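Print this page | E-mail this page

Setting Up a Snack Box on a Side Table

By Gopinath Thampi
Last updated 2025-08-27

The method below covers sorting single-serve snack packets into a small open-topped wooden box and placing the box on a round woven mat. It suits a guest room, a break area, or the end of a kitchen counter. No tools are required beyond a ruler and a dry cloth.

What you need

One open-topped box, wood, unfinished or oiled inside. The one I use is the Pelus short box, 182 mm on the long side.
One round placemat, woven straw, 300 mm across not counting the fringe.
Snack packets in 2 kinds, with wrappers that can be told apart from standing height.
A clear stretch of table. I work on 539 mm of depth, front to back.

Preparing the surface

Wipe the table along the grain with a dry cloth. On a butcher-block top, crumbs collect in the joints between the strips, so go over those a second time with a folded edge. If the top was oiled recently, leave it overnight. Fresh oil marks straw and will wick into paper labels.

Place the mat toward the back of the table. The fringe should lie flat all the way around. A mat that has been stored rolled will lift on one side; put it face down under a heavy book for a day, then turn it over and check again. Do not steam it. Steam loosens the stitching that holds the spiral.

Center the box on the mat by eye, then check the gap on opposite sides with the ruler. A few millimeters of error does not matter — the weave hides it.

Laying out the packets

Take the packets out of their carton and spread them across the front half of the table, printed side up. Leave a finger width between them where space allows. Overlapping packets tend to get picked up together, and the lower one is then dropped or creased. Check each seal and each date at this stage, before anything goes in the box. Set aside any packet that feels soft or has lost its air.

Keep plants and cups at the corners. A small pot at the front right is out of the way for a right-handed or left-handed packer, provided it stays clear of the mat.
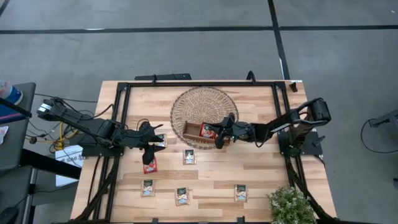
Layout in progress: a red packet in the box, with the green-topped ones spread in front of the mat.

Filling the box

1. Start with the red packets. Lower each one in flat, with the top seam toward the back wall.

2. Press lightly at the center of the packet to settle it. Pressing at the ends forces air toward the seam.

3. Add the green-topped packets next, standing on edge along the front wall. If they fall over, the box is too wide for the quantity. Fold a strip of card and place it behind them as a spacer.

4. Stop when the tallest packet reaches the rim. Packets above the rim slide out when the box is carried.

5. Return the remainder to the carton and close it.

Hold the box by its two short sides when moving it. The mat should be carried separately and set down first.

Notes on boxes

The Dokari box has thicker walls and holds less, but it is heavier and stays put on a slick mat. The Effiong version comes with a lid. Leave the lid off for this use — it has to be put somewhere, and guests will put it on the plant.

Refilling

Empty the box completely before each refill. Shake it out upside down over the sink, wipe the corners, and load older packets last so that they are on top. In December I check the box twice a week; the rest of the year once is enough.

Print this page | E-mail this page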